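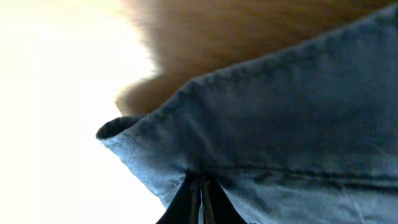

Wrist camera view, gripper fingers on the folded blue cloth.

Progress report: gripper and wrist camera comparison for fabric handling
To: Tainá Conceição, Trovmont
From: Ji-hoon Sun
Wednesday, August 27, 2025

Tainá, you asked for a plain answer on whether the second gripper is worth buying for all the cells. My answer today is no, or at least not yet. The numbers are better than they were in January, but I don't think they mean what the Zovach sales people would like them to mean.

What we ran

We compared 2 grippers on the same arm, with the same controller and the same wrist camera. One is the Madwood unit we already own. The other is the Zovach unit on loan. Both got the same job: pick up a folded piece of cloth by an edge, lift it clear of the table, move it over and let go. We used 9 fabrics, from thin shirt cotton up to heavy denim. Counting both grippers, the log now holds 2,911 picks.

That is a big number and I would ask you not to lean on it. Most of those picks were done on 4 of the fabrics, because those were the ones that ran without someone standing by. The hard fabrics have far fewer tries behind them, and the hard fabrics are the reason we asked for the money.

What we found so far

On stiff cloth the two grippers are hard to tell apart. Denim holds its shape, the fold stays where it was put, and either set of fingers gets hold of it. If all we ever handled was denim I would stop the project now and keep what we have.

On thin cloth the Zovach unit misses less often. It also picks up two layers more often when we wanted one. Their own scoring calls a double pick a success because something left the table. Ours does not. Once double picks are counted as failures, most of the gap goes away. I have asked their support people twice for the rule behind their score and have not had a clear reply.

The Madwood fingers leave more of a crease on the light cottons. We knew that in January. Lowering the grip force helps, up to the point where the cloth starts to slide. I don't see a setting that gives us both.

The camera

I am less happy with this part. Look at the picture at the top. Up close the weave on the denim is easy to read, which is what the camera was chosen for. But the left side is blown out to nearly white, and whatever sits behind the cloth is a brown blur. A person can follow the edge of the fold across that picture well enough. The edge finder in the Song software has a harder time, mostly low down where pale cloth meets the bright area. It tends to put the edge too far in, and then the arm goes to the wrong place.

So some of what we have been logging as gripper failures are camera failures. I can't yet say how many. Until I can, any ranking of the two grippers is shaky, and that includes the one I gave you in January.

Fixed exposure was tried for a short run. It calmed down the bright side and made the folds on dark fabrics harder to find. A second lamp on the other side is the next thing to try - cheap, dull, and it should have been done first.

The controller

No change. The vendor's new force mode was supposed to notice contact with soft material. In our hands it noticed the table. We have gone back to position moves with a fixed stopping height, which is crude but gives the same result each time.

Money and time

Spending is inside the plan. The loan on the Zovach unit can be extended without a fee if we ask before it ends, and I would like your okay to do that. I would not place the order. The price break they are offering for a quick decision is real, but it is small next to the cost of fitting every cell with something that does no better on our own scoring.

Next steps

Fix the lighting and repeat the thin fabrics with both grippers, equal tries on each.
Go back through the failed picks and sort them into camera, gripper and unclear.
Score double picks separately in every table from now on.
Leave denim alone unless the lighting change makes it worse.

If the thin fabric results still favor the Zovach unit after that, I will change my mind and say so. The raw logs are in the project folder, including the bad runs. Please send me a yes or no on the loan extension first, as I need that before I can book time on the arm.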